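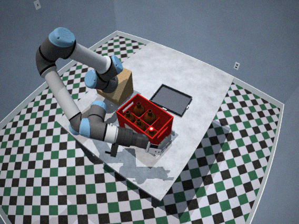
Jekby is a flat wall paint for the rooms people actually work in: garages, laundry rooms, mudrooms, hobby rooms, the back half of a basement. It comes from Skovoner, a small paint maker we have carried for years, and it's the can we end up pulling off the shelf for our own projects more than any other. The surface dries with almost no shine, so patched drywall and old roller marks stay quiet, and the colors have enough gray in them to sit behind your stuff without fighting it. Slate blue is a great case. Against plain slate-blue walls a pale gray table looks crisp, a red bottle crate looks really red, and even a busy checkered floor calms down a bit. If you have been painting every utility room white out of habit, please try one of the blues first!

The colors

There are 11 colors in the line. Four of them are blues and blue-grays, and those are the ones we reorder most. The greens are newer and lean toward olive. There's one true warm white, one cool white, a clay, a mustard that looks alarming in the can and lovely on the wall, and a deep charcoal that we would keep for a single wall unless your room gets plenty of daylight.

Every color can be ordered as a sample jar. Brush it onto a big piece of cardboard and move it around the room for a few days — next to the window, behind the door, under whatever bulb you have. Flat paints shift more with the light than people expect, and the blue-grays shift most of all. Under a warm bulb they go softer and a little green. Under a cool shop light they stay blue.

How it goes on

Jekby is thick, closer to yogurt than to cream, and that makes it very pleasant to roll. It doesn't spatter much. Stir it from the bottom with a flat stick, then stir it again halfway through the job (the pigment is heavy and the last third of the can will be darker if you forget). We like a medium nap roller for walls and a good angled brush for the edges. Cheap brushes leave lines in the darker colors.

Plan on two coats. The first one always looks patchy and a bit disappointing, so don't judge it. Wait eight hours before the second, longer in a damp basement. The second coat evens everything out, and there's a nice moment toward the end of the evening when the whole wall suddenly settles into one color.

On bare drywall, fresh plaster or raw block, start with Hagedorn wall primer. It's sold separately and it can be tinted toward your wall color, which helps a lot with the charcoal and the mustard. Over old flat or eggshell paint in good shape, a wash and a light sanding will do. Gloss paint needs a proper sanding and a coat of primer.

Living with it

Flat paint has a reputation for scuffing, and Jekby does better than most. A damp cloth and a drop of dish soap takes off fingerprints, bicycle tire marks and most of what a dog brings in from the yard. Go gently for the first few weeks while the film hardens. Hard rubbing in one spot will polish it and leave a shiny patch, and then the only cure is a dab of fresh paint. Touch-ups blend very well as long as you saved some from the same batch, so keep a small jar of the leftovers with the lid on tight.

It isn't meant for floors, countertops, shower walls or anything outdoors. For a floor in a matching color, look at the Trerketti floor enamel, which is tougher and has a low sheen. The two ranges don't share color names, but our counter staff keep painted cards of both and are happy to lay them side by side for you.

Details

Type: water-based interior wall paint
Finish: flat
Colors: 11
Coverage: 253 square feet per can, one coat, on smooth primed wall
Recoat: 8 hours
Cleanup: soap and water
Storage: indoors, above freezing, lid sealed

Ordering

Full cans are in stock in all the blues and whites. The clay, the mustard and the greens are mixed to order and take a little longer, and mixed cans can't be returned, so the sample jar is worth it. If you are buying for a large room, order everything at once so we can pull it from a single batch. Orders of 10 cans or more get free delivery inside our local area.

We get a fresh shipment every February, and that's usually when new colors show up. We're hoping for a brick red.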